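Small Town, Big Screen
By Tibor Boros
September 19, 2019

The Munine has 33 seats, one of which wobbles, and on opening night of the Pernmont Short Film Weekend people were sitting in the aisle with popcorn in their laps. I've never been so happy to have a stranger's elbow in my ribs!

There were 20 shorts over 2 nights, made on budgets that would barely cover lunch on a studio set. My favourite, Strazds, cost its director $3,000 and follows a lighthouse keeper who talks to a blackbird (the blackbird gets the best lines). It's funny, then very sad, then funny again, and the colour in the last five minutes had the whole row leaning forward.

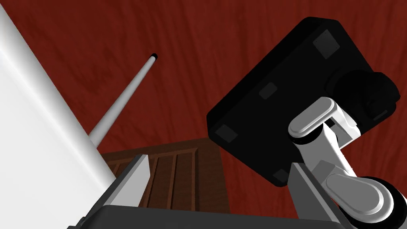

Animation had its own block this year, and what a block. Morex, eleven minutes with no dialogue, made me laugh harder than any comedy I've paid full price for. I love how computer animators can set a plain white shape against dark red wood grain, all streaks and swirls, and have you staring at the grain. More of this, please, and a longer intermission so we can argue about it.

The festival is back in December with a program of winter films. I've already picked my seat, third row, well away from the wobbly one.

COMMENTS

marg_k: Strazds!! Cried into my scarf.

Dunc: The wobbly seat is the best seat and I'll defend it.

RELATED
Five Musicals for a Rainy Long Weekend
Why We Still Love a Double Feature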